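Notes for Unit 6: When the Grip Lets Go
Fidel Gaete
November

Welcome back, everyone, and thank you for reading the Haltudstead report before coming in (I know it was a long one, and the tables at the back are hard going). Today we stay with a single fault from it, because I think it teaches more than the whole list would.

The job was a dull one. A Sato arm with two fingers picked up flat panels and set them down on a stand, and it did this well for 80 cycles. Then a panel slid out on the way up and landed on its corner. The log said "grip closed, OK" the whole time — and that line is what I'd like you to keep in mind. The controller checked how far the fingers had traveled. It had no idea how hard they were pressing, and the pads had worn smooth on one side.

Wide, flat things are awkward for any pair of fingers, so when you look at a gripper coming up to one, look first at the pads, and at how little of the piece they will hold.

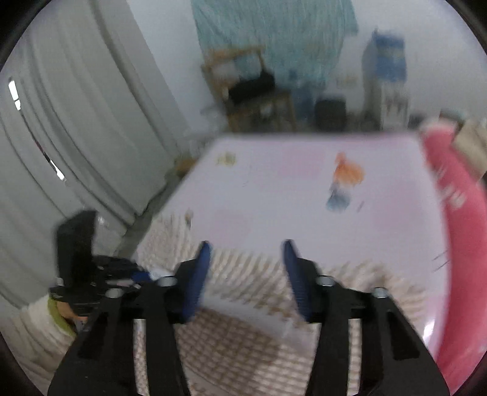 Why did the log report a good grip when the panel was slipping?

The controller only measured finger position. Worn pads still closed to the expected gap, so the reading looked normal while the holding force had dropped.

The Wasport crew later added a force check and a short pause after a small lift, and I'm rather fond of that pause, slow as it seems. If the reading falls during those 2 seconds, the arm lowers the panel again and stops. Please read the Palaniappan chapter on slip before the lab, and bring your own fault sheet, even if it's still messy.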